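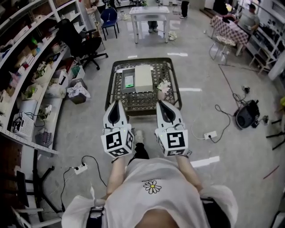 A dark green-black shopping cart with a mesh basket.

I should confess I came to insulation foam through my stomach. My kitchen in Hultwood has one outside wall, and for years the butter on that side stayed rock hard until lunch. So when Drorncombe invited me to see how they make foam using carbon dioxide as part of the recipe, I said yes before I'd finished reading the email!

The plant is in Eltton, behind the old rail yard, and my guide was Waltraud Petersen, a chemist who walks very fast. She showed me the reactor (smaller than I'd pictured, and a lot louder) and then a tray of finished samples, pale and springy like stale angel food cake. I poked all of them.

The trouble with CO₂, she told me over the noise, is that it's lazy. It doesn't want to react with anything. You need a catalyst to talk it into joining the chain, and theirs is the Głowacki catalyst, which took 1,229 trial batches to get right. Batch 60 caught fire. She still has a piece of it on her desk.

I asked whether the foam costs more. It does, a little, and builders notice. Four of them have signed up anyway, and a second line starts in December.

I went home with a sample in my coat pocket and held it up against the kitchen wall for a while. Then I called a contractor. He's coming to measure next month, and I've already moved the butter.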